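Hakudex Planner: Frequently Asked Questions

Answers for people running the Hakudex motion planner on a two-arm cell. They apply to version 4 and later. If you are still on version 3, read the upgrade question near the end first. 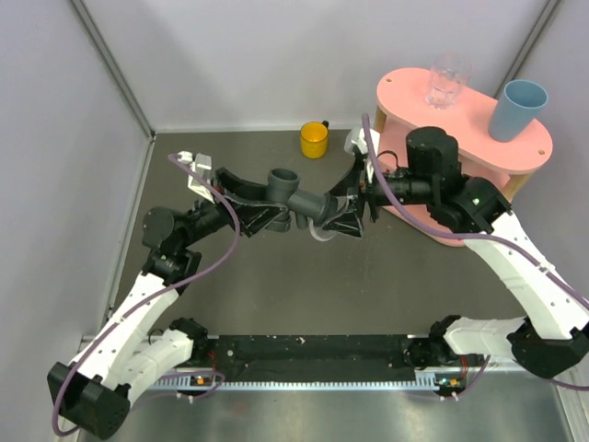

General

What does Hakudex do?

It plans and runs motions for two arms that share one workspace. You give it a goal for each gripper, or a goal for one gripper relative to the other, and it returns a timed path for both. It also runs the contact phase of a joining task, such as bringing a pipe elbow up to a T-piece.

Which parts are not included?

Hakudex does not do grasp detection. Part poses come from whatever perception package you already use. Most sites use Tello, our pose estimator, and the two share a message format. Any source that publishes a pose with a covariance will work.

Do both arms have to be the same model?

No. Each arm needs its own description file with joint limits, link shapes and a tool frame. The arms can have different joint counts. They do need to share one clock.

Planning

Why does the planner treat the two arms as one robot?

When both grippers work close together, planning one arm and then the other often leaves the second with no way in. Planning them together takes longer but finds paths the one-at-a-time method misses. You can switch to separate planning with coupled: false for stretches where the arms are far apart.

How do I keep an arm from hitting shelves, cups and other things in the cell?

Add fixed items such as walls and shelves to the scene file. Loose items go in as boxes or cylinders, either by hand or from Tello. The default clearance is 4 mm for fixed items and can be set per object. Raise it for anything that tips easily.

Clear glass is a known problem. Depth cameras often return nothing for it, so a glass may be missing from the scene even when it is in plain view. Enter it by hand as a cylinder.

Are cables included in the collision check?

Not as moving objects. A cable looped along an arm changes shape with every motion, and we don't model that. The usual approach is to add a padding volume to the links the cable follows and to limit wrist rotation in the description file. Leave slack at the elbow and check it at the joint limits before the first full-speed run.

The planner says "no path found" but I can see one. What should I check?

Look at the held parts first. Once a gripper closes, the part becomes part of the arm's shape, and an oversized mesh will block a lot of motion. Next, check that contact between the two parts is allowed in the task file. If it isn't, every goal that brings them together is rejected. If both are fine, raise the time limit. The default is 3 seconds, and tight cells may need more.

Control

How are two parts lined up before they are joined?

The task file names a mating axis on each part. Hakudex picks one arm as the holder and the other as the mover. The holder stays stiff, and the mover brings its part onto the shared axis at a set standoff before it starts the approach. You can swap the roles with the holder setting.

What happens at contact?

The mover switches from position control to compliant control. It stays stiff along the mating axis and soft across it, so small errors in the pose estimate don't turn into large side loads. If the force limit is reached before the target depth, the mover backs off to the standoff, shifts slightly and tries again. The default is 4 tries.

What control rate do I need?

We test at 300 Hz. Lower rates work for free motion, but contact gets rough – you will hear it before you see it in the log.

Can I use it without force sensors?

Yes, with motor current as a stand-in. Set force_source: current and run the friction calibration for each arm. Expect to use a higher force limit, and test with parts you can afford to scratch.

Logs and upgrades

Where are the logs?

In the run folder, one file per arm plus one for the planner. Logs are kept for 60 days unless you change retain_days. Plidport, the log viewer, opens all of them on one timeline and lets you step through the contact phase.

How do I move from version 3 to version 4?

Run the convert tool on your scene and task files. Arm description files are unchanged. Mating axes were written in the world frame in version 3 and are now written in the part frame, so look over each converted task file before running it.

Where do I report a bug?

Use the tracker on the Lananholm project page. Attach the planner log, the scene file and the task file. Reports on contact problems should also include both arm logs, zipped together with the run folder name left as it was.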